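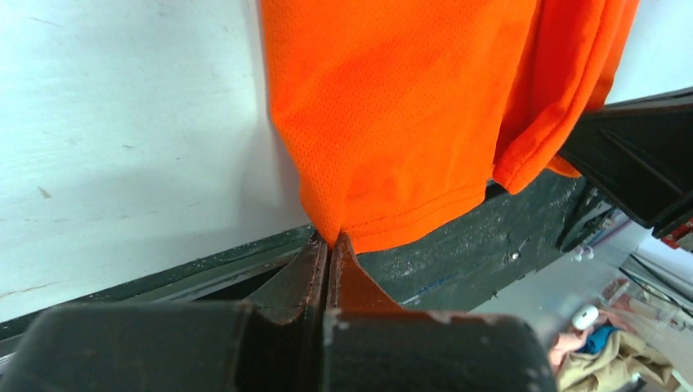

Slide 1. Orange top, stitched hem, gathered at the corner.

FOLDING THE AWKWARD ONES - notes for Brukwood, Dec 6, 2019

Leave slide up while people sit down. Don't start till the door's shut. Say hello, name, used to run the linen side at Bruvon, now doing storage and wardrobe stuff for Tijani. Keep it short, they want the folding.

Opening question: who's got a drawer that won't close? Wait for hands. Mine didn't for years.

Then straight in. Cotton is easy. Towels easy. The trouble is anything with a fine knit, sports tops, running shirts, that sort of thing. Slides about, won't hold a crease, sleeve creeps out while you're busy with the other one. You pick it up by the corner and the whole lot fans out from where you've pinched it. Point at slide. Creases running off the pinch, hem curving away. A curved hem will never line up with itself so stop trying.

Say that twice. People write it down the second time.

Where to pick it up. Hem corner, or shoulder seam. Not the middle of the panel. There are two layers there and you'll only catch one of them. If you've got a sleeve hanging in a fold over the body you need to find out which side it belongs to before you do anything else, follow the seam along with a finger. (Demo with the green one from my bag. NOT the blue, the blue has a hole.)

Time check, should be 3 minutes gone. Usually isn't.

Next bit, flattening. This is where everybody rushes. I rush it. Put it down, hem towards you or away from you, doesn't matter, pick one and always do it that way. Pale table if you have one, you see the edges better on a bright top. Not the bed!! Bed is soft, cloth sinks in, you fold the duvet in with it. Kitchen table fine. Top of the freezer fine at a push.

Smooth from the middle out. Flat of the hand, not fingertips, fingertips drag the knit. Check for a bit that's folded back on itself near the shoulder, there nearly always is one.
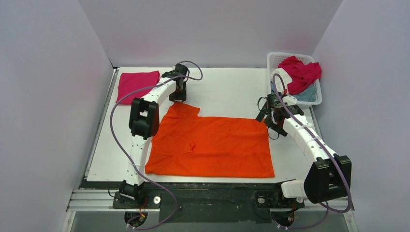

And it doesn't need to be perfect before you go on. Lower edge straight, that's the one I care about. Everything else gets measured off that edge. A flap turned over at one top corner, fine, either pull it out or fold it in deliberately, but decide. Faint lines across the middle will go once it's stacked under something. A rumpled patch usually means there's a pocket or a seam or a label underneath, so lift, have a look, put it back. Don't press down on it and hope.

Someone will ask about ironing. No. Not these fabrics. Read the lable. Move on.

The fold itself, go slow, use the green top again:

sides in first, sleeve laid back down along the body
then the other side, same width or near enough
then hem up
then once more if the drawer's shallow

Stop after the sides and hold it up so the back row can see. Last time I forgot and a man shouted. Tall rectangle at that stage. Leave it tall if it's going on a shelf. Drawer, you want it shorter and standing on its edge.

Do NOT get drawn into the standing up vs lying flat argument. It ate 20 minutes in August. If they push, say shelf = flat, drawer = up, and carry on.

Numbers slide (no picture, just me talking). We did the cupboard at Tijani, 120 tops, mixed. Before: heaped. After: 60 in the top drawers on edge, 60 flat on the shelves. Same cupboard, nothing bought. I know people like to hear about boxes and dividers, and Filtinix did send some, and they're decent, but the drawers were closing before the dividers went in. Say thank you to Filtinix anyway, they paid for the tea.

Colour. Quick one. Stack by colour or by type? I do type then colour. Orange with orange, pink next to it, darks at the other end. Partly so I can find things and partly beacuse a bright top going missing shows up at once. Bright ones apart from the pale ones in the wash too, first few goes at least. That's a washing talk, different talk, don't wander off.

Where to put the finished ones while you work. Back corner of the table. Always the same corner. People put them down by their elbow and then sweep them on the floor with the next sleeve. Far corner, out of reach of your arm, work in the middle. One on the go at a time.

Edges of the finished pile will look a bit rumpled. Leave them. If you keep tidying the done ones you never get to the bottom of the basket.
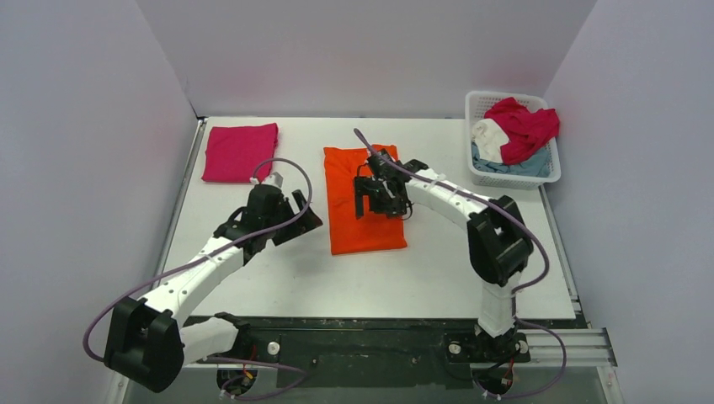 Sotiris Tsoukalas read a draft of these and disagrees with me on this part: he says one finished top on its own will always slump, so he holds his back and folds them in pairs, one inside the other, and only then puts them aside. Read that out. It's a fair point for thin fabrics. I find pairs a nuisance when you only want one of them on a dark morning. Ask the room which they do. Let it run a minute or so then cut it off.

If pairs wins, say try it for a week and write to me.

Picking up the folded one. Underneath, both sides, flat. Not by the top edge. Top edge is the loose end on most of these and it comes open like a letter. Show it going wrong with the green one, gets a laugh, then show it right.

Practice bit. Hand out tops from the big bag. Everybody gets one, long sleeves to anyone who looks confident. Walk round. Things to look out for:

hem not straight at the start (most common)
sleeve sticking out of the side, pull back to the seam and redo that side only, don't shake the whole thing out
folding towards the body and leaning on it

Left-handers, tell them to swap the first side over. Nothing else changes.

If we run over, drop the bit on hoods. Hoods are on the handout. Handout is at the back by the urn, one between two, I didn't print enough.

Collect the tops in again. Count the green one back in, it's my daughter's.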